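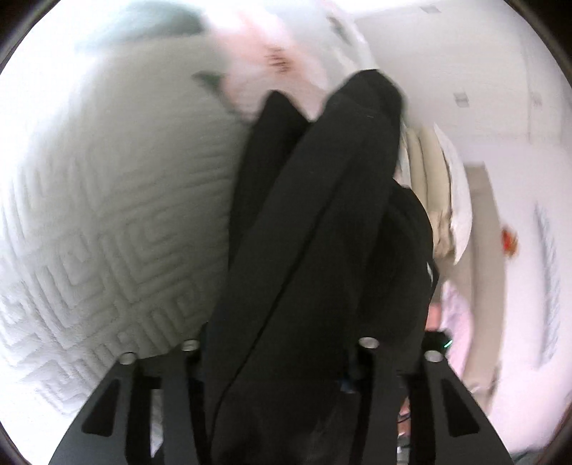 Soft fingers would have dropped it by now, Rawan Atallah reckoned, and go on, try the black thing again, heavier end first. So I did. Slotted fingers, two bolts on each, nothing fancy, and the cloth stayed put.

Notes from the Skenine visit, typed up on the train so forgive the state of them.

Got to Lerkville early afternoon. Sign in, badge, stairs. The demo rooms are done up like a flat, bed and all, because Skenine wants people trying the hand-helds on laundry and bedding and not on foam cubes. Good call. Every other January visit I've done was foam cubes.

4 grippers to try, 30 minutes each, then a sit-down. Order I had them:

Flat slotted fingers. Stiff, a bit heavy at the wrist. Best on thick cloth and seams. Thin cotton slides if you grab it too near the tips. My favorite anyway.

Soft fingers. Lovely on a T-shirt, hopeless on anything with weight. Rawan was right about that, annoyingly.

The Cludstead one. Trigger is too long for small hands. Siobhán McGrath had to use two fingers to close it. Nice camera though, wide enough to keep both fingertips in view plus most of the room. Corners bend a lot.

Ní Bhriain prototype. Ran out of time, only got to close it on a sock. Smooth. Noisy. Would go back for it.

Asked Junhao Xie about blur when you swing the thing fast. He says slow down at the start of the lift, they all tell new people that, and shorter exposure if teh room lights allow. Cables are still a pain, mine caught on my sleeve twice. Clip it to your forearm before you start.

Sit-down ran to 55 minutes, mostly Fiachra Ó Briain and Clodagh Nic Aodha arguing over pad material. Rubber wears, silicone picks up lint, no agreement. They are sending me a set of both kinds to try at our place.

Parking is behind the building, free. Coffee machine takes coins only. Bring a long-sleeved shirt of your own to practise on, theirs are all pretty limp.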